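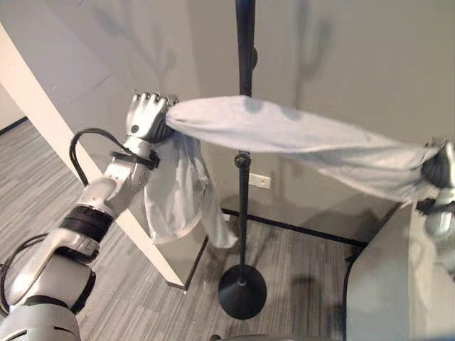 I have a question about straining yogurt for the cucumber dip in the Prunudano cookbook. The recipe says to hang it overnight in cheesecloth, and mine always comes out runny. I switched to a plain cloth, light gray, the kind that sags a little in the middle even when it's pulled tight from both ends. Should I keep that sag for the yogurt to sit in, or tie it up in a bag? I start with 2 cups of whole milk yogurt.
- gemma_farina

Bag, every time. Tie the corners around a wooden spoon and rest it over a deep pot in the fridge. Salt the yogurt first, half a teaspoon.
remo_z

I would not salt first. It drains faster but the dip ends up too salty once the cucumber goes in. Salt the cucumber, squeeze it out, then taste.
Svenja W

I've salted first for years and never had that problem. Maybe you use more cucumber than I do.
remo_z

One big one, grated, seeds out.
Svenja W

Okay, that's twice what I use.
remo_z

What yogurt are you buying? If the label lists starch or gelatin it won't drain right in any cloth. The store brand at the Sala market in Cakville has starch in it. Also rinse the cloth in plain water before you use it. Fabric softener gets into the taste.
agruber614

Checked the tub and it does have cornstarch. I'll get a different one and try the bag, without the salt. How long do you leave it?
- gemma_farina

Six hours is plenty. Overnight gets you something closer to cream cheese.
Svenja W

Overnight for me - I thin it with lemon juice and olive oil anyway. Save the whey for bread.
remo_z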